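Fee petition after the case was dismissed, how detailed must the time sheet be?

Milletti
Posted 2019-10-14
Joined: January
Posts: 27

Good morning to all. I am a solo lawyer and I take appointed cases in a rural county that has no public defender office. Last month a felony case of mine was dismissed before trial. I sent my voucher for $3828 and the judge's clerk returned it with a note that says only "please itemize further."

My entries are by day. For example, I wrote "review of discovery, call with client, draft motion" with one total of hours. I thought this was normal. In the county where I worked before, it was accepted every time.

Do I need to divide each day into separate tasks? And can the judge reduce the amount without a hearing? I read the local rule two times and it does not say.

todorova_law
Posts: 453

What you describe is called block billing, and many judges do not like it. I would divide it. Put each task on its own line, with the date and the time in tenths of an hour. It is boring work but it usually solves the problem.

For the second question, in my state the judge can reduce the amount but must give a reason in writing. I cannot say for yours. Look in the statute on appointed counsel and not only in the local rule.

Landard
Posts: 14

I disagree a little with todorova. If you rebuild the time sheet now, from memory, you are creating a record that did not exist. I would be very careful with this. You sign the voucher under oath. Call the clerk first and ask what exactly is missing. Maybe she only wants to know which motion it was.

todorova_law

I did not say from memory. He has emails, a phone log, and the dates on the drafts. If he has no source for an entry, he should leave it as it is and say so.

Landard

Then we agree more than I thought. But the call to the clerk should still come first.

Gilles C.

I came to this work from another legal system, so please forgive me if my terms are not exact. I had the same note from a judge three years ago. I made the mistake of answering with a long letter about how appointed lawyers are underpaid. All of it was true and none of it helped me. The voucher stayed on the desk for two more months.

The second time I sent one page with the tasks separated, and a short cover letter of four sentences. It was paid in full. 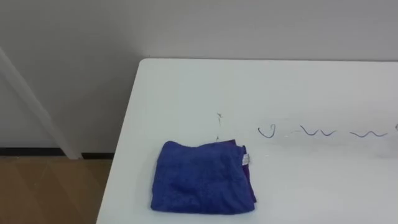
Gilles Coste

What I do since then is write each task at the moment I finish it, in a small notebook that stays next to the phone. In the evening I copy it to the computer. My rule is that if I cannot explain an entry to a stranger, it is not ready. Please also be careful with privilege. "Call with client about the alibi witness" says too much if the prosecutor is able to read the voucher. "Call with client, trial preparation" is enough.

Amitz

The point about privilege is important. In our county the vouchers go into the public file when the case closes. I asked to file mine under seal and it was granted, but I had to make the request before I submitted the voucher.

I also want to say that I do not agree with accepting every reduction in silence. If we never object, the judges believe the lower number is the correct one. Ask for the reasons, politely, each time.

Milletti

Thank you, everybody. I called the clerk this afternoon. She wants the discovery review separated from the other work, with the number of pages. The rest can stay. I have the receipt from the prosecutor with the page count, so I can do this without guessing.

Amitz, did you file the request for seal as a motion or only as a letter?

Amitz

As a motion, one page, with a proposed order attached. The letter I tried first was returned to me.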